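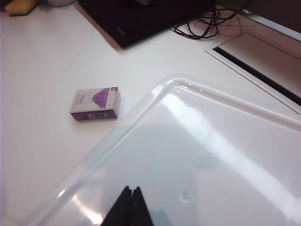 Somebody wrote to us after reading the old version of this page and wanted to know whether you can teach a pick-and-place job without ever typing in a position, and whether it still works if you are, in their words, "all thumbs with a joystick." Yes to the first, and to the second as well, with a little patience. Please do read on, even if you only came for the price.

Tabletop Arms > Teaching by Hand > Tendby Lead Handle Set

Tendby Lead Handle Set

The Tendby is our way of showing a robot arm a job the same way you would show a new coworker. You hold the handle, you move it, and the arm on the table moves along with you. Squeeze the trigger and the gripper fingers close. Let go and they open again. Everything you do is saved while you do it, with the picture from the small wrist camera stored right alongside the movement, and when you are finished you have a recording that can be played back or used for training.

We have been building these at Lemetberg, in our shop in Sollness, for long enough now that we have strong feelings about them, so forgive us if this page wanders a bit. A handle is a personal thing! Ours has been reshaped more often than any other part we make, and the one shipping today is the first one that people with small hands and people with large hands have both been happy to keep holding until lunch.

Two ways to show a job

Remote control. This is what most people buy the set for. Clamp the handle base to a desk wherever you like, next to the arm or in the next room, and work while watching either the arm itself or the wrist view on your screen. The wrist view takes some getting used to. The fingertips sit at the bottom of the picture and the table seems to swing around them when you turn your hand, and for the first hour you will probably reach past things. After that it starts to feel natural, and for small items it is often the better view of the two, because you are looking from right where the gripping happens.

By hand. Press and hold the soft button on the wrist collar and the arm goes light, so you can take hold of it and walk it through the motion yourself. We like this for long, slow sweeps and for getting out of tight corners. It is less good for anything with a delicate grip at the end, and your own hands and sleeves will show up in the recording, so if you mean to use the camera pictures for training you will want to do most of your showing from the handle.

You can switch between the two in the middle of a recording. The Solberg recorder marks the spot where you switched, and you can trim it out later if you would sooner not keep it.

A typical first job

Nearly everyone starts with a box and a tray, and so do we when we visit. Put a small flat box on the table with the tray beside it and teach the arm to lift the one into the other. It sounds too easy to bother with, but it has most of what makes bigger jobs hard. A flat box has to be taken by its sides, so the fingers need to come down low without bumping the table. The tray has a rim to clear. And if your tray is clear plastic, as so many are, overhead lights will put bright streaks across it and you will see the fingers faintly reflected in it as well, so a recording made in the morning and another made under the evening lamps can look surprisingly different to the camera.

Our advice is to make some 30 recordings of that one job before you judge the results. Move the box a little each time. Turn it. Put it near the tray and then well away from it. Leave the ordinary things of the desk where they are, the sponge and the cables and whatever else lives there, and let them shift from one day to the next as they would anyway. We used to tell customers to clear everything off and hang a plain cloth behind the table, and the jobs they taught that way came apart the moment a coffee cup turned up. We were wrong about the cloth and we are sorry to anyone still ironing one.

Take your time over the approach, too. People tend to rush toward the item and then slow way down at the grip, and the arm will learn exactly that habit from you. A steady pace all the way through gives much nicer playback. If you fumble a grip, keep going and recover, then save the recording with the "recovered" tag. Those are worth having. The ones to throw away are the ones where you stopped to think with your hand in midair — the arm will copy the pause too, and there is no good way to explain to it what you were thinking about.

What comes in the carton

Tendby handle with trigger, on its jointed base
Desk clamp and a screw-down plate, for those who want it to stay put
Wrist collar with the soft button
Wrist camera and bracket
Black tapered gripper fingers, one pair, with spare pads
All cables, plus cable clips
License for the Solberg recorder (no yearly fee)
Printed quick guide

The arm itself is not included. The set fits every Lemetberg tabletop arm with the round wrist flange. Owners of the older square flange need the adapter ring, which we send free of charge if you mention it in the order notes.

Sizes and details

Handle weight: 470 g, without the base
Trigger: left or right hand, swapped with the supplied key
Movement scale: full, half or quarter, set from the thumb wheel
Recorder: runs on an ordinary desktop or laptop computer
Export: joint positions, gripper opening and camera pictures, all with matching time stamps

A word on the movement scale, which gets missed. At quarter scale your hand travels four times as far as the gripper does, and lining the fingers up with a thin box becomes very much easier. Drive over to the box at full scale, then roll the wheel down for the last bit. The recording keeps the true motion of the arm either way, so you lose nothing by it.

Please keep people out of the reach of the arm while you are working from the handle, above all if you have set it up in another room. The stop button on the base must be within your own reach, and a second one (sold separately) should be beside the arm.

Price

Complete set: $2,152
Set without camera and bracket, for arms that already carry our wrist camera: $1,725

Both prices include a video call with us once you have it clamped down and plugged in. We would love for you to use it. Most of the trouble people have in the first week is a matter of where the handle sits compared with the chair, and we can usually spot that on the call and have you moving the clamp before you have finished telling us what is wrong.

Left-handed buyers, tell us when you order and we will swap the trigger before it ships.

Spare pads and longer cables are listed with the arm accessories. The pads do wear, and a shiny pad will slip on glossy cardboard, so it is a good idea to put a packet in the same order.

Last updated: 2 Jan 2019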